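Inicio | Empresa | Sala de prensa | Contacto
Imprimir | Enviar por correo | Compartir (54)

Prostura amplía el mantenimiento de su célula de dos brazos en Rovholm

2 de julio de 2024. Prostura ha adoptado un nuevo plan de revisión para su célula de manipulación de cajas. Cada 500 horas se comprobarán la tornillería de las pinzas, el cableado y la sujeción del paño – tareas que asumirá Ajayi hasta octubre.
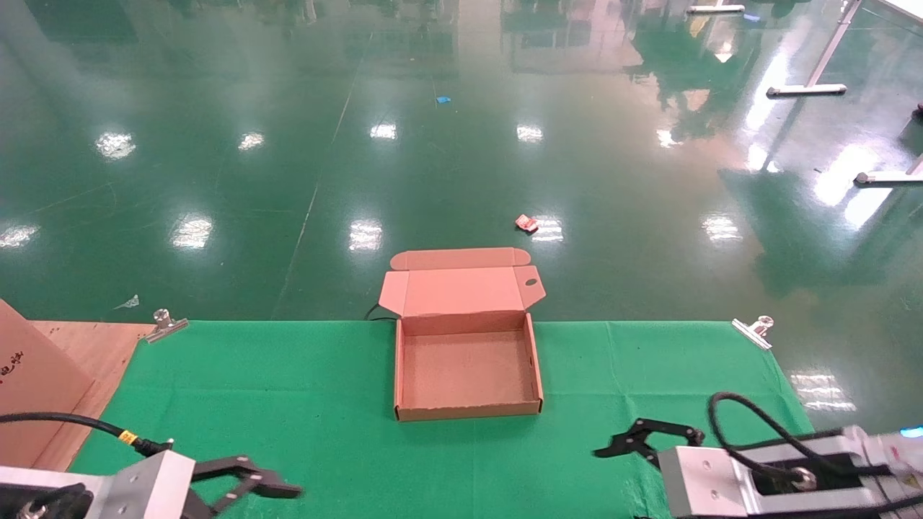 Las dos pinzas de la célula y una caja de cartón abierta sobre el paño verde.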